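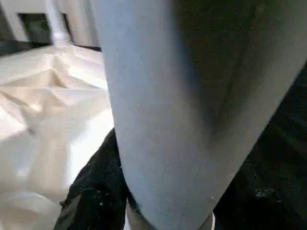
Thread: collecting household demos for Retero, part 1 of the notes

1/ We're gathering teleoperated demonstrations in a furnished home for Retero, our policy for two-arm chores. Target is 3000 accepted episodes. This thread covers how we record, what we throw out, and a few settings that cost us time.

2/ Two task families so far: cloth and furniture. Cloth means picking, separating and spreading fabric. Furniture means light pieces a person could lift with one hand. Same home for both, same operators, same controller gains.

3/ Wrist views carry most of the signal for cloth. With the finger down in black fabric and white cloth lying next to it, the exposure has to pick a side. We lock it per episode. Auto exposure shifted brightness mid-grasp, and the policy learned to key on the shift.

4/ Locked exposure means the pale cloth sometimes washes out. We accept that. Losing some texture in white folds hurts less than losing the edge of the dark fabric, which is where the grasp point usually is.

5/ Black on black is still the worst case. The finger covers a lot of the wrist view at contact, and the part that remains is dark with lint on it. Lint is a usable feature, oddly. Flellus (our labeling tool) tracks it better than it tracks seams.

6/ We don't clean the fabric between episodes. An early batch was lint-rolled before every take and the model trained on it dropped from 67 percent grasp success to 54 on uncleaned cloth. That batch is now held out for evaluation only.

7/ Furniture is a different problem. The pieces are rigid, so the grasp is simple and the coordination is hard. Both arms have to agree on where the object is going. If one leads by too much, the other gets dragged and the force trace is useless.

8/ Current object is a white plastic table, started upside down on a dark mat. Left gripper goes to the molded underside, right gripper to the base of the near leg, at the black foot cap. Operators choose their own approach path. We only fix the two contact regions.

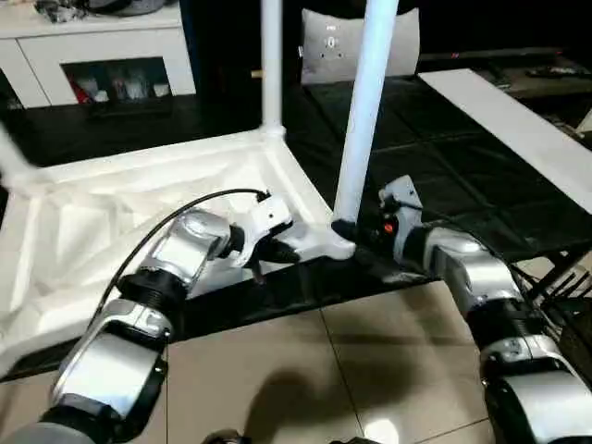

9/ We picked those regions after comparing contacts. The ribs under the top give the left hand something to press against. The leg base gives the right hand a lever. Grabbing higher on the leg looks easier on the head camera and produces more slip.

10/ Note on the head view: anything tall near the object leaves the top of the picture. We considered tilting the camera up. That loses the near half of the floor, so we kept the tilt and let the wrist views fill the gap.

11/ Shadows stay in. Floor tiles and glossy mat both change a lot with the time of day, so each task gets a morning block and a late afternoon block. Do not try to fix this with augmentation alone. Our synthetic shadows had edges that were too clean.

12/ Background clutter also stays in. Cabinet contents, cushions, a remote, whatever was there when the session started. Rule for operators: don't tidy, don't stage. If an item is in the way of the arms, move it and log the move.

13/ Rejection criteria: dropped camera stream, clock offset over the limit, operator pause longer than the limit, wrong contact region. A failed attempt is not a rejection. Failures are labeled and kept, with the recovery if there was one.

14/ Sania is the scheduler. It picks the next start pose from whatever is thin in the set. Before Sania, operators picked, and we got a pile of near-identical starts with the table square to the mat.

15/ Storage: raw streams go to Lu, our local server, and stay there until labeling is signed off. We compress only the labeled copy. Compression artifacts on a smooth gray finger are harmless. In dark fabric they look like texture, and the model will use them.

16/ First training run starts when we pass 1000 accepted episodes across both families. Per-task numbers and the contact comparison go in part 2. The episode schema will be posted with it, including the fields we stopped filling in.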